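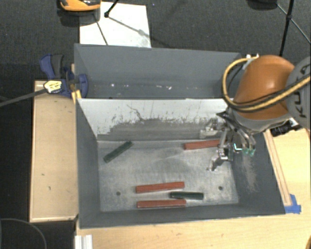 Fig. 1 – Le bac et les barres, côté compartiment avant.

4. Installation du bac et premier essai de prise

Cette section concerne le poste Woren monté sur une table d'atelier. Avant de commencer, il faut avoir fini la section 3 (fixation du bras et réglage du zéro). Si le bras n'est pas encore vissé sur la table, ne continuez pas.

4.1 Poser et bloquer le bac

1. Mettez le bras en position de repos et coupez l'alimentation du moteur.
2. Posez le bac sur la table, le compartiment large vers vous et le compartiment étroit vers le fond.
3. Fixez le bord du bac avec un serre-joint à barre. Chez nous il est placé dans le coin arrière gauche, du côté opposé au bras.
4. Serrez à la main, sans outil. Le plastique des mâchoires marque vite.
5. Poussez le bac par le coin avant droit. S'il glisse, collez du ruban adhésif sur la table contre ce coin et recommencez l'essai.

Note : nous avons utilisé du ruban bleu parce qu'il se voit bien sur le bois. Une autre couleur convient aussi. Remplacez le ruban quand il ne colle plus, et vérifiez de nouveau la position du bac après chaque remplacement.

4.2 Contrôler les câbles

6. Regardez la boucle du câble jaune le long de la partie orange du bras. Elle doit rester souple, sans pli serré.
7. Tournez le poignet à la main, doucement, d'un côté puis de l'autre. Le câble noir ne doit pas se coincer entre le poignet et le bord du bac.
8. Si un câble tire, donnez-lui du jeu du côté de la base. Ne déplacez pas les attaches du haut.

ATTENTION : ne mettez jamais la main dans le bac quand le moteur est alimenté, même si la pince ne bouge pas. Le programme peut attendre un signal et repartir sans prévenir.

4.3 Placer les barres

9. Mettez les barres rouges et les barres vert foncé dans le compartiment avant. Laissez le compartiment étroit sans barres, il sert pour le dépôt à la section 5.
10. Ne rangez pas les barres. Il est préférable que certaines se touchent et que d'autres soient seules, avec des angles différents.
11. Gardez au moins une barre loin du bras, pour contrôler la portée.

Note : le fond du bac peut être rayé, cela ne gêne pas la prise. En revanche, les petits copeaux sont à enlever avec un pinceau sec.

4.4 Premier essai

12. Dans Kaimal, ouvrez l'onglet « Prise » et entrez 2000 dans le champ « Attente (ms) ».
13. Réglez la vitesse sur 15 %.
14. Remettez l'alimentation, puis lancez un seul cycle. Gardez la main près de l'arrêt d'urgence.
15. Observez la descente des doigts. Ils doivent s'arrêter au-dessus du fond sans l'appuyer. S'ils touchent, arrêtez et augmentez la hauteur minimale de 2 mm.
16. Quand le cycle est correct avec une barre isolée, essayez avec une barre posée contre une autre.

ATTENTION : la paroi de séparation est l'endroit où les chocs arrivent le plus facilement. Pour les barres proches de cette paroi, restez à 15 % pendant toute la mise au point.

Si la pince se ferme à côté de la barre, refaites le réglage du zéro (section 3.2) avant de changer les autres valeurs.

Rédaction : Thenmozhi Kamath. Relecture des consignes de sécurité : Didier Lefèvre, atelier Pivthorpe. Version du 15 avr. 2021.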